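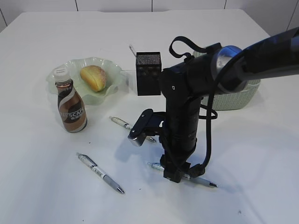

Fixed cam, gripper over the middle pen. Bowl and bottle on the left.

lenitz_dev
Pen picking on our white table. The planner gives a good approach for the pen out in front, then rejects every grasp on the one in the middle. Log says collision at the fingertip. Depth cloud has 2710 points after cropping, 537 of them labeled as bowl. I think the green glass is throwing points out over the table.

Gremach
Clear glass does that. Mask the bowl in RGB, drop the depth inside the mask and put in a fixed cylinder.

bozsik77
I wouldn't touch the bowl yet. Your bottle is right next to that pen. What padding are you using?

lenitz_dev
2 cm on everything.

bozsik77
There you go. Set it to 5 mm and replan.

Gremach
Padding doesn't explain stray points. He'll hit the same thing with the bottle gone.

Jenő Sipos
Also check the self filter. The arm has a cable loop and a strap on it, and neither one is in the stock URDF. We had the same error on the Flelton cell from cable points left in the cloud.

lenitz_dev
5 mm gets me a plan on the middle pen, but only from one side. Planning time is 1350 ms. Trying the self filter next.

Gremach
Post the cloud with the bowl masked too.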